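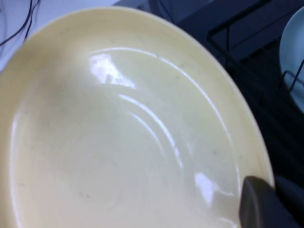 LOCAL NEWS | FOOD & DRINK

Donton supper club told to bring its own plates

The Rallow Hall supper club has asked its members to turn up with their own crockery from September, after the old serving hatch cupboard gave up another shelf and took most of the hall's side plates with it.

The club, which meets in Donton once a month to eat three courses and complain about the parking, announced the change in a letter that went out with the July menu. The letter runs to two sides. The first side is an apology for the crumble. The second explains that diners should arrive with a dinner plate, a pudding bowl and "something for bread", and should take the same items away again at the end of the night.

That last point is underlined.

It is the biggest change to the evening since the club dropped sherry on arrival, a decision which some members still bring up during the soup. Supper will otherwise go on as before. Doors open at 7pm, the food comes out at half past, and the raffle will carry on until all the bath salts have been given to somebody.

The hall's crockery has been a sore point for years. It was bought as a single set when the building opened, in a pattern of brown leaves that the supplier stopped making shortly afterwards. Since then the gaps have been filled from jumble sales, house clearances and one closed-down tea room, so that a table of eight now has the look of a small museum with gravy on it. Guests have been known to swap seats to avoid the plate with the picture of a bypass.

The shelf was the third to go. The first two were put back up with longer screws, and the letter says the wall is now "mostly filler". Rason, the Donton joinery firm, has had a look and quoted for a new floor-standing cupboard, which would keep the weight off the wall altogether. The price is £2000. The club has £242 set aside for repairs, and a further sum in a biscuit tin marked "piano" that it isn't allowed to touch.

A grant of £1000 has been offered from the Angelovski Fund, which helps with small works to village buildings in the Rallow valley and asks only for a plaque. The plaque is the sticking point. The fund likes its plaques to be seen, and the only clear stretch of wall in the kitchen is the one that has been dropping its shelves. A freestanding plaque has been suggested. So has a plaque on the cupboard itself, though that was felt to be a lot of brass for somewhere to keep saucers.

In the meantime members are working out what to bring. The letter offers guidance, most of it firm. Plates should be flat enough to take a pie without the gravy running to one side. Paper is discouraged, following an incident with a trifle. Camping plates are allowed, and so are trays with compartments, although anyone who brings one will be served according to the compartments and should not expect extra potato.

Names should be put on the underside with a sticker or a dab of nail varnish. Washing up will be a matter for each household. The kitchen sinks will be open after pudding for anybody who would prefer not to carry custard home on the bus, but tea towels will not be provided, the hall's tea towels having reached a state the letter describes only as "historic".

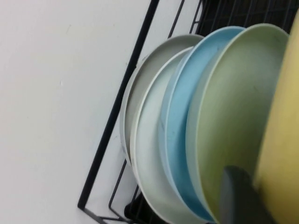 Can I leave my plates at the hall between suppers?

Please take them home each time. There is no shelf to put them on, and anything left behind will be moved to the lost property box, where it will share space with a single wellington and a great many reading glasses.

Reaction in the village has been mixed. Regulars who live near the hall are broadly in favour, some of them having quietly brought their own plates for years. Those who come in from the far side of Donton point out that a dinner plate is an awkward thing to carry on a bicycle. There has also been some worry about rivalry. One long-standing table is said to be planning a full matching service with a gravy boat, and the table beside it has let it be known that it owns candlesticks.

Prices are unchanged, which has caused a row of its own. A number of members feel that a guest who supplies the plate ought to pay a little less for what goes on it. The club replies that nobody has ever been charged for plates, and that if they had been, the brown leaf set would have entitled everyone to money back. A discount has been refused. Seconds of vegetables will be offered as a gesture.

Other users of the hall are getting on with things in their own way. The playgroup has its own beakers and isn't affected. The bridge club has only ever needed saucers, and has moved to biscuits that can be held in the hand. The film night people say they had not known there was a cupboard.

The surviving brown leaf plates will be sold at the autumn fair, singly or in whatever pairs can be made up, along with the bypass. Buyers are asked to bring newspaper for wrapping. Proceeds will go towards the new cupboard, and the club would be glad to hear from anyone with a spare one at home, provided it stands on the floor and goes through a normal door.

The September supper will be chicken pie, with a mushroom version for those who ask in advance. Bookings close at noon the day before. Late bookings will be taken if there is pie, and the pudding is crumble again, to a different recipe.

Contact the newsdesk | Send us your story | Copyright Donton and Rallow News. All rights reserved. | Back to top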